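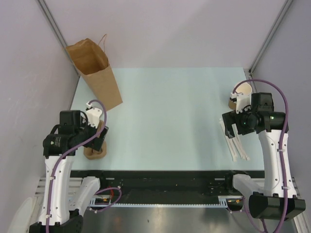 Tineke Kramer reckons I've got the whole thing backwards. Companies don't choose a town, she tells me before I've even got my coat off, they choose a road junction and then find out which town it belongs to. I'd asked her why Vultlow picked Skumedville for its new packaging plant, and I suppose I was hoping for something nice about the river.

"The river's lovely," she says. "It floods the bottom car park every December. Nobody from Vultlow asked me about it once."

Tineke runs the inward investment desk for the district, which means two rooms over a bakery and a very good kettle. She had the first phone call from Vultlow and was still answering their emails 18 months later, when they finally signed for the old Wirkach works on the east side. The deal brings up to 300 jobs, and if you live round here you'll have seen that number on every lamp post.

So what did they ask about?

"Electricity," she says straight away. "How much, how soon, and who pays for the new cable. Then buses. I wasn't ready for buses! They wanted to know how somebody without a car gets home from a shift that ends at ten at night, and the answer then was that they don't."

There's a bus now, the 40, though it still doesn't run on Sundays and I've had letters about that.

I'd brought Ivan Tkachenko along, who moved his own small label-printing firm here from the coast and has opinions on all this. He's pleased about Vultlow, mostly. He's also worried about his staff – he has a good team and can't match what a bigger firm pays for nights.

"I've told them, go and look, have the interview," he says. "Two went. One came back and wanted a parking space." Did he get it? "She. And yes, she's got mine."

Tineke doesn't wave this away, which I liked. She says the district talked to Vultlow about taking school leavers and people from further up the valley, and that there's a training course starting at the college with a promise of interviews at the end of it. A promise of interviews isn't a promise of jobs, I say. She agrees, and pours more tea.

Then we get on to Manríquez, the other town on the shortlist, which I hadn't planned to bring up (all right, I had). The story in the pub is that Manríquez offered free land and we won anyway. Tineke says the land wasn't free, it was cheap, and it was a field. Wirkach had walls, drains and a loading bay.

"A field takes a year before you've got anywhere to put your boots," Ivan says. "I looked at a field once. Never again."

What about the rates discount? Tineke goes a bit careful here. It runs for three years, it's smaller than people think, and the full terms will be in the council papers next month. I ask if I can see them sooner. No, I can't.

She walks us down through the bakery afterwards and buys Ivan a cheese roll. Her next visitor is already on the stairs, a man from a cold storage company, asking where he can plug in his van.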